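Second week of moving us all onto the big white table at Mivmont. Posting notes as I go because two people asked how it's working out.

The old setup was seven small desks against the walls, every one a different height. You couldn't lay anything out longer than your arm. The new top is broad and smooth and takes a whole job at once.

Cost, for those who asked: 358 for the tabletop sections, 142 for the legs and brackets from Durelum. Delivery was another 67. I expected to pay more.

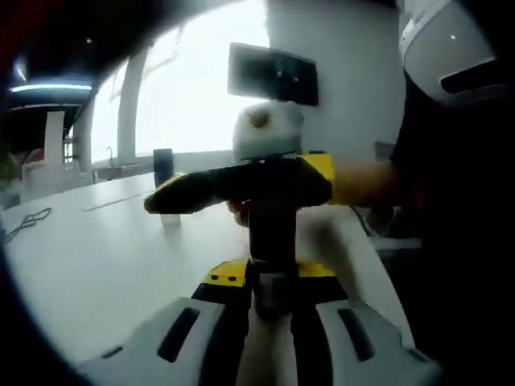 Assembly was slower than the sheet said. The Durelum legs go on with the table upside down, and then you need four people to turn it over. We had three until Misaki Takagi came back from lunch.

Leveling took most of an afternoon. Start at the end nearest the window and work away from it. I started in the middle and had to do it over.

A white surface shows everything. Pen, coffee rings, the gray smudge you get from dragging a case across it. Warm water and a drop of dish soap handles nearly all of it. I tried the Kovoter spray too and it leaves streaks.

House rule so far: personal stuff goes home or in your locker at the end of the day. Shared stuff can stay out. People have mostly kept to it.

Someone asked about noise. It's louder. Everything you set down on it can be heard at the other end – mugs are the worst. Felt pads under the heavy things helped a little.

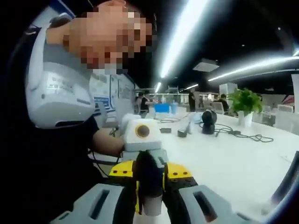

Cables are the part I haven't solved. We bought a pack of Velcro ties in April and I think most of them are still in the pack. You sort the cords in the morning and by four o'clock there's a tangle of black ones across the top again, plus one wandering off through the middle. I'm going to try a tray under the table next. The plant in the white pot stays, whatever I decide about the rest.

Tray options: Pace makes a metal one that clamps on with no drilling. There's a cheaper mesh kind that screws into the underside. I'd like to avoid putting holes in a top we've had for two weeks, so probably the clamp.

Reply to a few of you: yes, we kept the old desks. Four are in storage, two went to the front office, and one has the printer on it.

Also yes, the chairs are the same ones as before. They roll under fine. The armrests clear the edge if you drop the seat one notch.

Will post again once the tray is on. If you've used the Pace one on a thick tabletop, let me know whether the clamp opens wide enough.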